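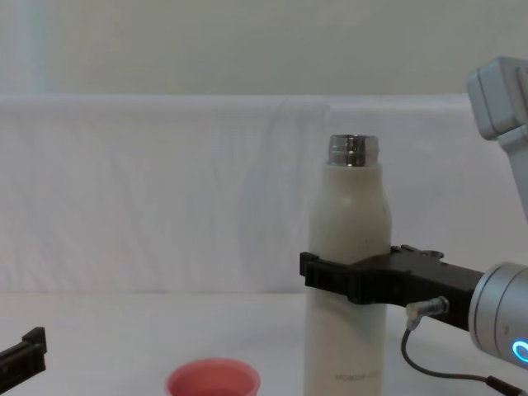 Flirkby Drinking Fountains
README and data card

Last changed: Thursday, March 15, 2018

What's in it

The file lists every public drinking fountain and bottle filler in Flirkby that we could find, reach and put up with. It has 400 rows, one per tap. A fountain with a low tap for children and a high tap for everybody else gets two rows, and they often disagree with each other.

The data is a plain comma-separated file called fountains.csv. It opens in any spreadsheet program, which will then try to turn the tap codes into dates. Please don't let it.

Columns

tap_code: Our own code. The city has codes too, painted on the pipes, but it has used several of them twice.
place: Park, station, library, sports field or other. "Other" is mostly parking lots.
working: yes, no, or dribble.
arc: How high the water rises above the spout, in inches. Blank if it doesn't.
bottle_fits: yes, tilted, or no.
taste: A score given by whoever was on the walk. See the warnings.
notes: Free text. Some of it is a bit heated.
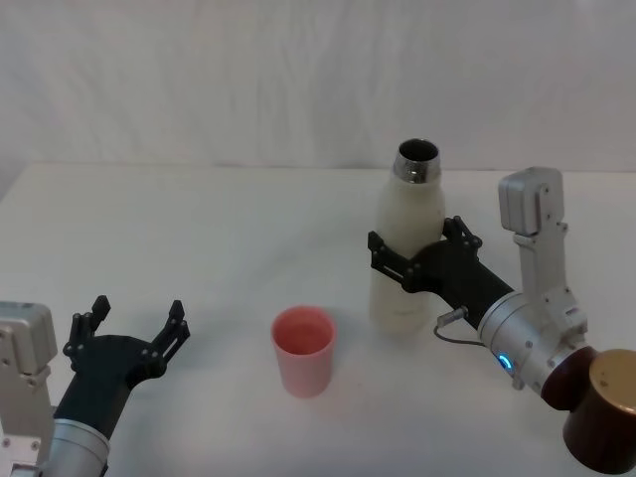
According to one early user, "dribble" shouldn't be a value at all, as a tap either gives water or it doesn't, and the rest is a matter of patience. We thought about this for a week and kept it. Anyone who needs a clean yes or no can fold dribble into no, or into yes if they work for the parks office.

How it was collected

On foot, in daylight, over two rounds of walks. The second round revisited 59 taps where the first set of notes could not be read. Locations come from the Gaveo map layer, corrected by hand wherever it had placed a fountain in the river. For bottle_fits, "tilted" means the bottle goes under the spout but has to lean, and will not fill to the top.

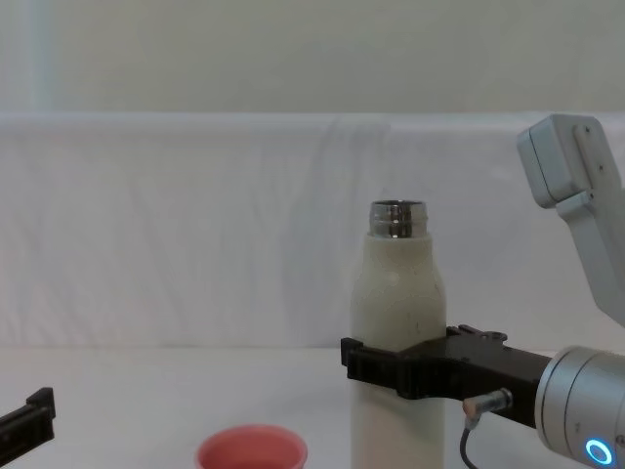 White insulated bottle with the cap off.

Known problems

The taste scores are close to useless. Scores from the Sarıgül Street walk run high because it was hot and any water seemed wonderful.

27 rows have no arc because the ruler was left on a bus.

Taps switched off for the winter are marked "no", even if they come back in spring looking pleased with themselves.

Flelley is not covered. It is a separate town, a point its residents make often.

What not to use it for

It says nothing about whether the water is safe. No samples were taken. Please don't rank neighborhoods with it either; the walks followed the bus lines, and so do the gaps.

Size and license

The file stays under 2,000 lines and will go on doing so unless the city surprises us. Use it freely, keep this README with it, and send corrections with the tap code in the subject line.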